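December, evening

I slept badly and woke before the alarm, so I made coffee and sat down with the letter from Osvaldo Lacerda once more. He writes as he speaks, very slowly and with many corrections. He wants to know if I will finish the translation of his grandfather's notebooks before spring. I would like to know this also.

Today I worked on the third notebook, the one from the Gidness years. The grandfather was then a clerk at the harbour and he wrote down everything: the price of rope, the name of each ship, who was late for work. There is a page where he adds up all the sacks which came in one winter and arrives at 1,296. He has underlined it twice. I do not understand why this sum made him so happy, but I can feel the happiness in the underlining, and I spent perhaps too much time looking for an English sentence that has the same feeling.

My trouble is with the word he uses for the wind. In our language it is one word and it means a wind which comes from the land in the early morning and stops when people begin to work. I tried "land breeze", but it sounds like a weather report. I tried "the morning wind", and then the reader does not know that it stops. In the end I left a pencil mark in the margin, my eleventh of this kind. When I was younger I believed that a good dictionary would help me with such things. I have now five dictionaries and they stand on the shelf and look at me.

At noon I walked to Quintero's to buy bread and the thin paper. Mrs Quintero asked if I was going home for the holidays and I said that I am at home. She laughed, but I had meant it seriously. It is strange to hear yourself say such a thing in a second language, where you do not always notice how heavy the words are. I have lived in Gudetden longer than I lived in any other town. I still count money in my first language, and I still dream in it when I have fever. But when I drop something on my foot, the word which comes out is English. My sister says this is the real test.

It rained on the way back. The paper got wet at one corner and I dried it on the radiator, where it became wavy like a shell.

In the afternoon I did 400 words, which is less than I promised myself. The last part of the notebook is difficult because the clerk has fallen in love and does not want to say so. He writes instead about her umbrella. It was green, it had a broken rib, she left it at the office, he carried it back to her through the whole of Gidness and it was not raining. I read this passage aloud three times. I think it should be translated very plainly, with short sentences, and I must not help him.
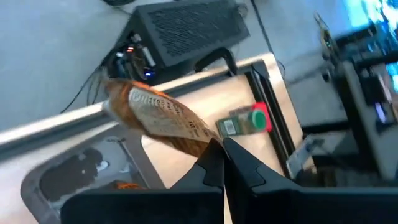
No. 11

Later. I have made soup and feel better. The heating makes again the small knocking sound, and I have decided to find it friendly until the new year. My sister telephoned for almost an hour. She has read the first chapter and she says that my English clerk is more polite than the real one. She is right. I have the bad habit of saying "please" and "perhaps" where he only gives orders. Tomorrow I will go through the chapter and take out as many as I can.

She asked also if I will come to Clistis for the birthday of our aunt. I said yes before I had looked at the price of the train. We will sing the long song with all its verses, and I must learn the fourth verse again, which I always pretend to know by moving my mouth.

I answered Osvaldo after supper. I told him about the umbrella and asked if the family still knows her name. I wrote that spring is possible if he means the end of spring.

Bread for tomorrow, stamps, and ask at the library for the old map of the harbour.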